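# Teaching the Zernent two-arm kit to fill and hand over a bag of sweets

I've had the Zernent kit on my bench since the shop stopped being busy after Christmas, and I promised several of you that I would write up the bagging job properly once I had it going the way I like.

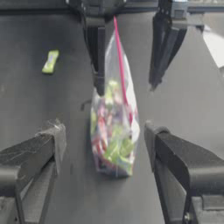 It took me a good few evenings to get there, so do put the kettle on. Bagging is a lovely first job for a two-arm kit, I think, as it makes both arms work together and the worst that can happen is a few sweets on the floor (wrapped ones, please!).

## Before you start

You will need the kit itself, both wrist cameras plugged in, a clear zip bag, a plain matt surface to work on and a heap of wrapped sweets. I bought mine from Pandetti, who sell them mixed by the kilo, but any will do so long as the wrappers are bright. The cameras find a lime green or a pink far more easily than a brown.

Mind the weight. Zernent give each arm a limit of up to 800 grams with the standard fingers, and I keep well under it, as a full bag swings about and a swinging bag feels heavier to the arm than it does to you or me.

## Setting up the arms

1. Switch on the base unit and wait for both lights to go steady. Mine takes its time on a cold morning.
2. Open the Rukodport program on your computer and choose **New two-arm task**.
3. Move each arm by hand to its resting place and press **Save home**. Leave a good hand's width between them.
4. Set the closing force to 6 for the arm that will hold the bag and 7 for the other one. These are steps on the slider, which goes a lot higher, and you really don't want it any higher for thin plastic.

If your fingers slip on the film, a bit of tape over the tip helps wonderfully. Press it down well at the edges, and change it when it starts to lift.

## Showing it the job

The kit learns by being led through the job, so take hold of the handles and go slowly, more slowly than feels sensible. I do it in this order:

1. Pinch the bag near the top with the first arm and hold it up, mouth open.
2. Pick up a sweet with the second arm, bring it over the mouth of the bag and let go.
3. Repeat until the bag is as full as you want it. Leave plenty of room at the top.
4. Lower the bag until its bottom rests on the table. Don't skip this, even if you're pleased with how things are going! With the table taking the load, the film stops twisting.
5. Bring the second arm in with its fingers wide open, one either side of the bag, and only then close them.
6. Wait for a moment with both arms holding, then let go with the first.

I recorded 17 runs before I was happy. The early ones were poor because I kept starting with the bag in exactly the same spot, and the arms got terribly confused when I moved it. Shift things a little each time, turn the bag, scatter the sweets differently, and leave the odd one lying off to the side so that it learns to cope with that too.

## When it goes wrong

**The bag drops at the handover.** Lengthen the wait in step 6. Peter Havlíček, who looks after the Zernent help pages and has been very patient with my emails, suggested this and it cured nearly all of mine.

**The arm grabs at shiny patches.** Clear plastic catches the light something awful. Turn your lamp to face the wall, or hang a bit of greaseproof paper in front of it.

**The fingers knock each other.** Go back to the home positions and move them further apart, then record a few fresh runs.

## Is it worth buying?

For me, yes. I tried the Qian kit at a friend's workshop last March and its arms are quicker and rather quieter, but I found the program hard going, and there was no simple way to throw away one bad run without losing the rest. Rukodport lets you delete a single run with one click. The Zernent handles are a bit stiff for small hands, and the printed booklet is thin, so keep the help pages open beside you.

I'm going to try paper bags next, with the closing force turned down a step, and I'll put the settings up on this page when I have them.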